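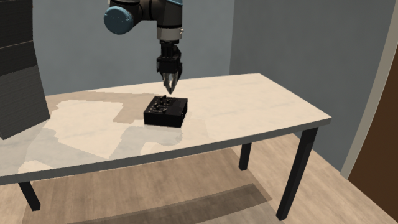
Image credit: Jendus

Ticket 108 — Sample kit barcodes rejected at intake
Product: Wurkwood Sample Tracking
Opened by: Vlasta Krajčí, testing coordinator, Kenda track and field meet
Assigned to: Bayu Nugroho, support
Opened: 19 January 2019
Priority: High
Status: Resolved

Reported problem

We are getting ready to send athlete urine samples from the indoor meet to the Sopacua lab. When I scan the kit codes into the transfer form, some are accepted and some come back with "Code not in event list." The kits all came in the same delivery. The printed numbers on the rejected ones are readable and the seals are intact. I have not opened anything.

I tried a second scanner and got the same result. Typing the number by hand also fails. The courier pickup is this evening and the form will not close with unmatched kits.

Reply — Bayu Nugroho

Thanks for the detail. Please don't re-register the kits under a new event, as that breaks the custody record. Can you send me:

The event code shown at the top of the transfer form
One code that works and one that doesn't
The version number on the login page

Reply — Vlasta Krajčí

Sent by secure message. One thing I noticed is that every code that fails starts with a zero. The ones that work start with other digits. I went through the whole tray again to be sure.

Reply — Bayu Nugroho

That matches what I see here. Your event list was loaded from a spreadsheet, and the spreadsheet dropped the leading zero. Kit codes should have 10 digits. The affected ones were stored with nine, so the scanner sends the right code and finds nothing to match it to.

The list has over 1,000 kits for the full season, so I would rather reload the file than fix them one at a time.
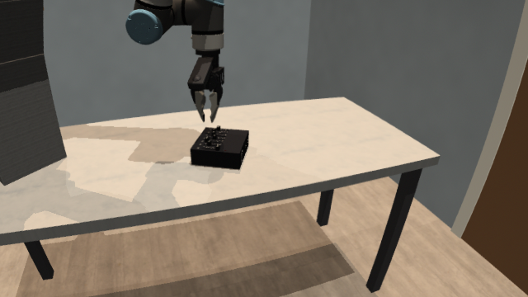 Robot arm and black device on a long table. Simulated view.

Steps taken

1. Locked the event so no new scans could be saved.
2. Exported the existing scan log and attached it to this ticket.
3. Set the code column to text in the source file and restored the missing zeros from the supplier's packing list.
4. Reloaded the list. Scans already accepted were kept with their original times.
5. Unlocked the event.

Vlasta, please log out, wait 20 minutes for the list to sync, then log in and scan only the rejected kits.

Reply — Vlasta Krajčí

All of them went through. The transfer form closed and I printed both copies. Do I need to note the delay on the custody sheet? The samples stayed in the locked refrigerator the whole time and I had the key.

Reply — Bayu Nugroho

Yes, put one line in the remarks box with this ticket number. The lab will see the gap between the sealing time and the transfer time and may ask. No need to attach the scan log unless they request it — we keep it on our side.

Resolution

Leading zeros removed on import. List corrected and reloaded. A check for code length is planned for the May release. Until then, save the code column as text before uploading an event list.

Ticket closed by Bayu Nugroho with the customer's agreement.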